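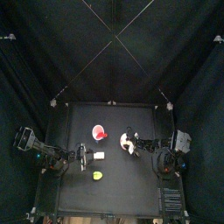
Indrek Vītola wrote in to say that the shade column is no use to a dyer without the mordant beside it, and that in the first release the two had been put in separate files with no common key. Both are now in recipes.csv. The old file mordants.csv has been withdrawn and scripts that read it will need changing.

Rultura: household dye recipes for wool and linen

Rultura is a table of dye recipes copied from handwritten household books. It holds more than 700 recipes from 31 books. Each row is one recipe as its writer set it down, with the plant, the fibre, the mordant, the amounts and the colour the writer expected. No recipe has been tried out for this release. The colour given is what the book says and should be treated as a claim by the writer.

Files

recipes.csv: one row per recipe
books.csv: one row per book, with approximate period, language and condition
plants.csv: plant names as written, matched where possible to a botanical name
units.csv: measures as written, with a metric value where one could be agreed
notes.txt: remarks made during transcription, keyed by recipe

All files are UTF-8 with comma separators and a header row. Text fields are quoted. Empty means that the book says nothing. The code ILL means that something is written there but could not be read. Please keep the two apart; merging them will make the older books look more terse than they are.

Fields in recipes.csv

recipe_id: book code and running number, for example SP-014
book_id: key to books.csv
page: page or leaf, following the book's own numbering if it has any
plant_written: spelling kept as found
plant_id: key to plants.csv, empty if no match was made
part: root, bark, leaf, flower, whole, husk
fibre: wool, linen, mixed, not stated
mordant: alum, iron, copper, sour, none, not stated
mordant_stage: before, with, after
amount_written: as found, including fractions and crossings-out
steep_hours: number, empty if the book gives only a phrase such as "overnight"
steep_phrase: the phrase itself
shade_written: colour word as found
shade_group: one of 8 broad groups, assigned by the transcriber
certainty: 1 to 4, where 4 is a clear reading throughout

The value "sour" under mordant covers bran water, fermented beet juice and whey. These are not mordants in the strict sense but the books treat them as such. "None" is used only where the writer states that nothing is added.

Sources

The largest group of books comes from the Sproģis family papers, which were lent for copying and have gone back to their owners. A smaller group was bought with the contents of the Zinwood dye house shop when it closed. The rest were lent singly. Scans are not part of the release. Lenders were asked separately about text and about page images, and several agreed only to the text.

Transcription

Each book was read by one person and checked by another. Disagreements were settled by Ilze Navickas, and her decision is recorded in notes.txt with both earlier readings. Checking for the current version finished in October. Spelling was left alone in every field that ends in _written. Abbreviations were expanded only in plants.csv.

Shade groups were assigned from the colour word alone, without regard to the plant. A recipe for "good brown" from onion skins is therefore filed under brown even though a yellow or orange would be the usual result. Users who want to look for such mismatches should join recipes.csv to plants.csv on plant_id.

Known problems

The measure "handful" has no metric value and none is planned. "Pound" differs between books, and units.csv gives a value per book where a date and district are known.

Madder and lady's bedstraw share a common name in part of the Sproģis material. Rows affected have an empty plant_id and a note.

Book ZW-B has water damage along the lower margin. Its last lines are often marked ILL, and steeping times are missing more often than elsewhere.

Iron is probably under-reported. Writers who used an iron pot seldom listed it as an ingredient, and the pot is recorded only if the recipe mentions it.

Recipes copied by one writer from another are kept as separate rows. The field that was to link them has been left out of this version.

Safety

Some recipes call for copper salts or for stale urine, and a few for substances that should not be handled in a kitchen. The table is a record of practice and gives no safe working method.

Version and contact

Version dated 01/12/2018. The files are hosted by Plernix and may be reused with credit to Rultura and to the lender named in books.csv. Corrections should quote the recipe_id and the field concerned.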